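Teaching the arm to stack, one clumsy demo at a time

Posted Oct 19, 2021 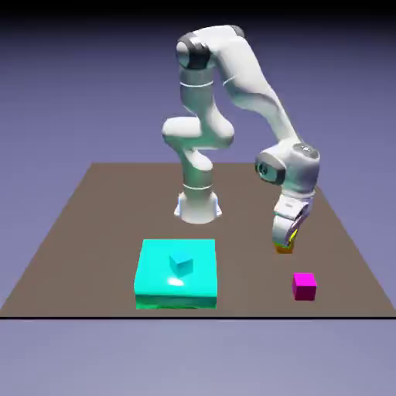
The simulated arm with the gripper down by the orange piece, magenta cube in front of it, teal cube over on the platform.

I have been promising a post about my evenings with the simulator for so long that a couple of you have stopped asking, so let me pour a cup of coffee and get on with it. For anyone new, I spend my working days on very ordinary software at Villex, and my nights (well, the ones when the dishes get done early) trying to get a robot arm to learn little tabletop jobs by copying me. It's all on the computer for now. My back room in Padstead has a desk, a radiator and a great many boxes, and a real arm would have to sleep in the bathtub.

The job is simple to say. There are some small blocks and a wide cyan platform, and I want the arm to pick up a block from the table and set it down on the platform without knocking anything else around. I drive the arm myself with a little handheld controller, the simulator writes down every move, and then a learning program studies the recordings and tries to do the same. I call the whole thing Clurnetti, after a misspelled label on a jar of jam I bought at a market in May, and the name has stuck so firmly now that even my folders are called that.

I went in thinking the driving part would be the easy bit! I grew up on video games and I can parallel park. But moving a gripper through space when you're looking at it on a flat screen is a different sort of thing altogether, and for the first week I kept closing the fingers in front of the block, or behind it, or (my specialty) right on top of it, so that it shot off sideways. Depth is the trouble. From the view I use most, a block a little closer to you and a block a little lower look nearly the same. I finally added a second view looking straight down and kept it in the corner of the screen, and my success rate went up that same night.

The other thing I learned slowly was to come down straight. My natural habit is to swoop in on a diagonal, like reaching for a cookie, and the arm can do that perfectly well, but the recordings turn out messy. Every swoop is a bit different, and the learning program sees all those different paths and settles on a kind of mush in the middle. Now I bring the hand over the block, stop, let everything settle, and lower it with the fingers pointing at the tabletop. Then I close, wait a beat, and lift. It feels terribly slow when you're doing it. It feels even slower on the fortieth go.

Speaking of waiting, those pauses caused me a whole separate headache. I used to stop for ages above the block while I made up my mind, and sometimes to drink my coffee, and the program dutifully learned that as well. I had an arm that would travel beautifully to the right spot and then hang there forever, thinking. I went back through the recordings and trimmed the long stops down to short ones, which took most of a rainy weekend and two podcasts.

So, some numbers, for those of you who like them. I have recorded 800 demos in all since the spring. Of those I threw away 253, mostly ones where I bumped the platform or dropped the block from too high, plus a sad little batch where I'd left the controller on the wrong sensitivity and everything jerked. I did agonize over whether to keep the near misses, the ones where I fumbled and then recovered. In the end I kept the good recoveries, and I'm glad, as the arm now has some notion of what to do when a grasp goes a bit wrong. Before that, one slip and it would carry on to the platform holding nothing at all, very proudly, and open its fingers over the spot.

I ran 500 test tries with the latest version, with the blocks moved to new places each time, and it got the block onto the platform in 344 of them. I was over the moon for an evening and then, of course, I started looking at the failures. Most of them come from the front right corner, where the arm has to stretch out and over. I don't drive well out there either, and I avoided it without noticing when I was recording. The arm learned my laziness right along with everything else, bless it.

That means the next couple of weeks are all corner practice. I've made myself a rule that every session starts with ten demos out at the edges before I'm allowed any of the comfortable ones in the middle. I've also ordered a better controller from Dhillon, with a proper wrist twist on it, and I'm hoping it will make turning the hand less of a finger-tangling business. It's taking its sweet time in the mail.

A few of you asked in the comments last time whether you could try the setup yourselves. I'd love that, but at the moment the controller code only works on my machine and only if you start two programs in the right order, so give me a little while to tidy up. I'll put the recordings up first, the trimmed ones, as soon as I've finished renaming the files into something a person could understand.

The coffee's gone cold and I have three more corner demos to do before bed.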